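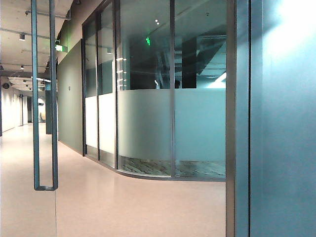

PENROSE, Thursday, April 9, 2020

Members' Forum — Film and Television — Announcements and Discussion

Thread: Metent confirms limited series on the Drota ferry inquiry

Posted by: forum_desk
Metent has confirmed that it will produce a limited series on the Drota ferry inquiry, to be directed by Didier Besnard. The series will run to four episodes. The script is credited to Jovita Esquivel, whose earlier work includes the radio drama Low Water. Casting has not been announced. According to the company's notice, filming was planned for June and the date is now under review. Members are asked to keep discussion to the production and to refrain from speculation about living witnesses.

Posted by: g_pumphrey
I thank the desk for the notice. I would like to register a concern. The inquiry sat for the better part of two years, and its report is a long and careful document. I do not see how it can be treated properly in four episodes. The stage version at the Penrose attempted only the first week of testimony and still ran past three hours.
Glenys Pumphrey

Posted by: balcony_left
With respect to the previous member, the stage version ran past three hours owing to two intervals and a choir. The testimony itself took up perhaps half of the evening. Mr. Besnard's last film covered an entire court case in 100 minutes and I did not feel that anything of substance had been left out.

Posted by: g_pumphrey
The choir was the best part of it.
I would also point out that the court case in question had one defendant. The inquiry heard from the owners, the crew, the harbor office and the families, and they did not agree with one another on the most basic points, including the hour of departure.

Posted by: m_pacheco
May I ask whether the rights have been settled? My understanding is that Zokar held an option on the only published book on the subject and had announced a feature film. I do not recall any notice that the option had lapsed.
Maximiliano Pacheco

Posted by: forum_desk
In reply to m_pacheco: the Metent notice does not mention the book. It describes the series as "drawn from the public record." The desk has no further information on the Zokar project.

Posted by: m_pacheco
Thank you. In that case there may be two productions on the same subject, and I would expect one of them to be withdrawn. A public record may be used by anyone, but the order in which the book tells the story belongs to its author. If the series opens with the night watchman, as the book does, there will be letters.

Posted by: ticketstub
The stage version also opened with the night watchman. So does the report, on its first page. I cannot agree that this belongs to anyone.

Posted by: m_pacheco
The report opens with the list of those present at the hearing. The watchman is in the second section. I have it in front of me.

Posted by: ticketstub
I stand corrected on the page. My view on the larger point is unchanged.

Posted by: r_fitzsimmons
I attended a reading of an early draft of the first episode and can say, without giving anything away, that it is concerned mainly with the clerks who prepared the record. The crossing itself is not shown. I found this a sound decision, although several people at the reading were plainly disappointed and said so to Ms. Esquivel. The draft may have changed a good deal in the meantime.
Rochelle Fitzsimmons

Posted by: balcony_left
A series about a ferry in which there is no ferry will be difficult to sell. I say this as an admirer of the director.

Posted by: g_pumphrey
On the contrary, it is the first thing in this thread that has encouraged me. My objection to the length remains.

Posted by: ticketstub
Does r_fitzsimmons recall whether the harbor master appears under his own name? The stage version changed it — for no reason that I could ever discover — and then printed the real one in the program.

Posted by: r_fitzsimmons
He did not appear in the pages that were read. He was referred to only by his office.

Posted by: forum_desk
A reminder that the rule on living witnesses applies to this question also. One post has been moved to the moderators' queue. The thread remains open, and any casting notice from Metent will be added to it.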